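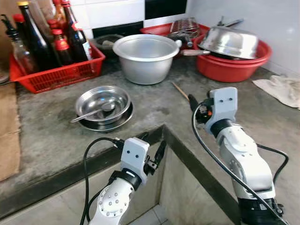
Ferstead Home Forum > Kitchens > Counters and Sinks
Topic: Living with a concrete counter, would you seal it again?
Started April 2019

mossyporch wrote:
Hello all, and sorry in advance for the length, I never could write a short post. We moved into our house last June and it came with a poured concrete counter in the kitchen, gray, L-shaped, done by whoever had the place before us. I loved it the minute I walked in and I still do, but oh my goodness does it hold a grudge. Every lemon, every splash of vinegar, every glass of red wine at my sister's birthday supper has left its mark. I've been wiping it down with dish soap and a soft cloth and that's it so far.

My husband wants to strip it back and put on a proper sealer. I'm leaning toward leaving it be, or maybe rubbing in some wax now and then like you would a cutting board. We got one quote for the full job and it was $200 just for the materials, before anybody picked up a brush. For those of you who cook every day (we do, three meals, and I bake), what did you do and would you do it again?

tinroof_ellen wrote:
Welcome, mossyporch! I've had mine nine years and I went through all the same worrying. Two coats of a penetrating sealer the first spring, and then I got lazy and didn't touch it for ages. It's dark by the stove and pale by the window and there's a ring where my son left a can of tomatoes with a wet bottom. I stopped minding. My grandmother's kitchen table had burn marks on it older than my mother, and that was the thing in the house everybody fought over when she passed.

If you do seal, go with the kind that soaks in. The kind that sits on top looks lovely and shiny for a while and then a hot pan goes down on it and you'll be picking at the edge of the blister like a kid with a sunburn.

gravelroad wrote:
Going to disagree with Ellen here, politely I hope. A kitchen counter is where you put food, and bare concrete has little pits all over it. You roll out dough on that? I wouldn't want to. I put a food-safe topcoat on mine and yes, I have to use trivets, but I'd use trivets anyway. The stuff I used was Lanari, two thin coats with a night in between, and it still beads water. Sand lightly first and vacuum up every bit of dust or you'll be looking at it forever.

mossyporch wrote:
Thank you both! Gravelroad, I do roll dough, but on a big board, so it never touches the counter. What does touch it is dishes, all day long. We eat off steel mostly, plates and bowls both, the same sort my husband grew up with, and I couldn't tell you the last time one broke because they don't. But I've wondered if the metal is scuffing the concrete when we slide them around. There are faint rubbed places and I can't decide if that's the plates or just age.
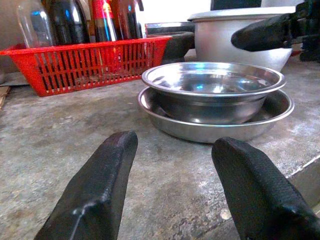
pattypan: Steel can leave gray marks, and on a gray counter you'd hardly know it. Mine come off with a paste of baking soda and water and a bit of elbow, but go easy if you have wax on there, as it'll take the wax too. I'm on wax myself. I do it when the water stops beading, which in my kitchen comes around faster by the sink than anywhere else, so I just do that end and leave the rest. It smells nice and it's a pleasant half hour with the radio on.

gravelroad wrote:
Pattypan, and how is your wax with hot dishes? Mine went cloudy wherever I set a pot, back when I tried it. That's what sent me to the topcoat in the first place.

pattypan wrote:
It does go cloudy, you're right, and then I buff it and it's fine again. I suppose it depends how much you like buffing. My sister bought a wax called Amini that was supposed to hold up better and she couldn't see any difference, so I'd save your money and get whatever the hardware store has that says it's all right around food.

tinroof_ellen wrote:
One more thing, mossyporch, before you strip anything: find out what's on it now. Put a few drops of water in a corner and come back after you've had your coffee. If there's a dark spot, it's drinking, and there's not much sealer left. If it's beading, somebody did the work already and you can leave well enough alone. Try a few different places. Mine was still good in the corner and completely worn out in front of the sink.

mossyporch wrote:
Did the water test, and it drank it right up next to the sink and along the front, but the far corner still beads. So there was a sealer once! My husband is very pleased with himself. I think we'll try the soaking-in kind on the thirsty parts first and see if it blends, and I've told him the stains stay.

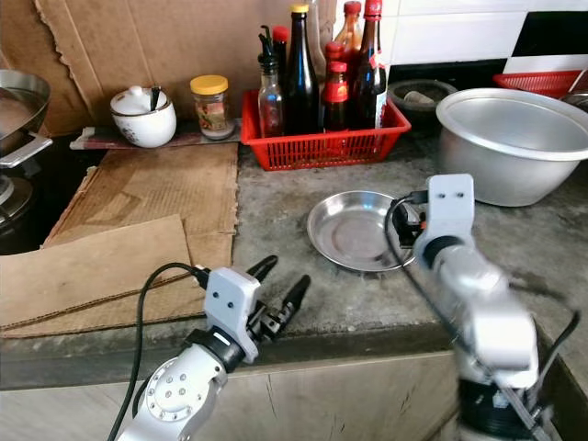

Our counter, with one of the steel dishes

gravelroad wrote:
That'll take a sealer fine. Try a patch somewhere out of sight first, and give it a full day before you judge the color. It always looks too dark at the start.

pattypan wrote:
I'd leave it just like that, but I'm outvoted on this board as usual. Let us know how the patch comes out!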